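Spring clear-out: the small things

The Milldale store cupboard has been sorted and most of it is back on the shelves. Athina Stergiou has asked that hand tools go on the hooks by the door -- there are two spare at the moment -- and that blocks stay together in their own tray. Anything left on the worktops on Friday evening will go into the lost property crate. Labels for the new shelves are still to come.
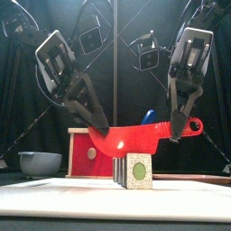
The red scoop and the four speckled blocks on the white tabletop.

Spare trays are welcome, any size.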